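Handling rules for the picking cells, revised

2021-12-30

The revised handling rules for the picking cells at Hurnolwood come into force with the first shift after the break. Noreen McGrath and Mandla Joubert went through the old version line by line in December and cut it from 52 rules to a length people might read. Printed copies are in the rack by the Volel cells, and the old ones should go in the recycling.

The main change is to how a bin is passed as ready. Until now each shift lead decided what counted as a fair mix of items, and results from one week could not be set against the next. From January a bin for the bottle runs must hold at least two different labels, and the bottles go in lying down at mixed angles. Do not line them up. If the gripper has been set up on tidy rows it will do well on tidy rows, and we already have plenty of those.

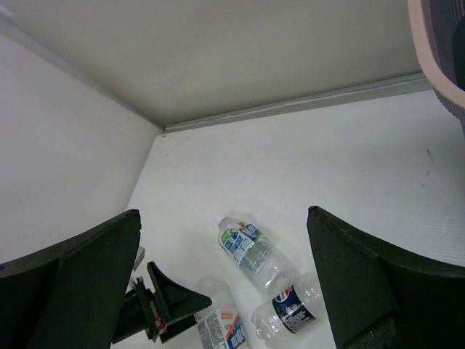 Clear plastic stays on the list of difficult items. Lesego Matlala looked at 561 logged faults from the year and 73 of them came from the fingers closing on a bottle neck or cap when the body was within reach. The rule is now to grip on the body wherever there is room for both fingers. A neck grip is still allowed but has to be logged as one, even if the bottle is placed correctly afterwards.

Other points that have changed:

Scuffs on the bin floor are fine. Cracks, raised edges or a loose fastener are not, and the bin comes out of use until it has been checked.

Fingers are opened fully and looked over at the start of every shift. Wear on the tips goes in the book with your initials.

Hands stay outside the enclosure unless the arm is isolated at the wall switch. Pausing the program does not count. This was in the old rules too, but on page nine - it is now rule one.

Anything that falls outside the bin is left where it is until the run ends.

The wording on cable checks is unfinished. Stamatopoulos have asked for a daily check and Fatima Botha thinks weekly is enough for cells on single shifts, so for now carry on as you are. She will send round a draft.

Mark Anthony Maglaya is taking comments on the rest. Please give the rule number when you write to him.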